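CAPÍTULO 10
Superficies de trabajo y recipientes de apoyo 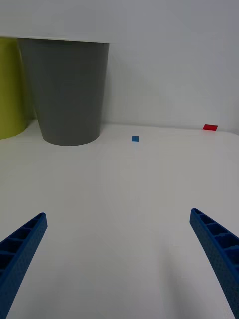
Figura 10.1. Mesa de tablero blanco con dos recipientes, uno gris y otro de tono verde amarillento, junto a la pared.

Objetivos del capítulo

Al finalizar el estudio de este capítulo, el alumnado deberá ser capaz de:
Distinguir entre zona de trabajo, zona de apoyo y zona de reserva en una mesa.
Elegir el recipiente adecuado según el uso previsto y el espacio disponible.
Describir el procedimiento ordinario de despeje y reposición de una superficie.
Registrar las incidencias de orden en la ficha correspondiente.

10.1 Introducción

En los capítulos anteriores se ha estudiado la distribución general de los locales y la circulación entre puestos. Corresponde ahora descender a la unidad más pequeña de la organización del espacio, la mesa. Su estado al comienzo de la jornada condiciona el desarrollo de las tareas posteriores, por lo que los manuales de régimen interior suelen dedicarle un apartado propio.

Se entiende por superficie de trabajo la parte del tablero que debe permanecer libre mientras no se realiza ninguna tarea. En la figura 10.1, los recipientes se encuentran al fondo, contra la pared, y delante de ellos se extiende una amplia porción de tablero. Esta disposición se denomina de fondo ocupado y es la que se tomará como referencia en los ejercicios del capítulo.

10.2 Zonas de la mesa

La zona de trabajo corresponde a la parte más próxima a la persona usuaria. La zona de apoyo es la franja posterior, destinada a los objetos que se emplean con frecuencia sin manipularse de forma continua. La zona de reserva se sitúa fuera del tablero, en estantes o armarios, y no se tratará hasta el capítulo siguiente.

En el centro de formación de Minthorpe, cuyo reglamento se reproduce parcialmente en el anexo, la profundidad del tablero se fija en 800 milímetros para los puestos individuales. Los recipientes altos se colocan siempre en la zona de apoyo. En los puestos compartidos se admiten hasta 34 centímetros de franja posterior, medidos desde la pared.

10.3 Recipientes de apoyo

El recipiente de forma troncocónica, más ancho en el borde superior que en la base, es de uso habitual en mesas y bancos. La abertura amplia facilita el depósito y la retirada de objetos, mientras que la base reducida ocupa menos tablero. A cambio, su estabilidad disminuye cuando la carga se concentra en la parte alta, circunstancia que deberá tenerse presente al llenarlo.

El color cumple una función de identificación siempre que exista un código acordado y conocido por todo el personal. El sistema Cusach asigna un color a cada clase de contenido; el sistema Jidetti, en cambio, lo asigna a cada puesto. Ambos son válidos, pero no deben combinarse en un mismo local. En ausencia de código, el color carece de significado y el contenido habrá de indicarse mediante etiqueta.

10.4 Despeje y reposición

El despeje consiste en retirar de la zona de trabajo todo objeto ajeno a la tarea siguiente. Se efectúa desde el borde anterior hacia el fondo. Concluida la limpieza del tablero, los recipientes se devuelven a su posición y se comprueba que el borde superior quede accesible.

En el proyecto Ratanaporn se revisaron 312 puestos conforme a este procedimiento. Las fichas empleadas, que el alumnado encontrará al final de la unidad, recogen la posición de cada recipiente, el estado del tablero y las observaciones de la persona responsable.

Términos clave: superficie de trabajo, zona de apoyo, zona de reserva, fondo ocupado, despeje, reposición.

Actividad previa

Elabore un croquis de la mesa que utiliza habitualmente y delimite en él las tres zonas definidas en este capítulo. Conserve el croquis, pues se empleará de nuevo en el apartado 10.5.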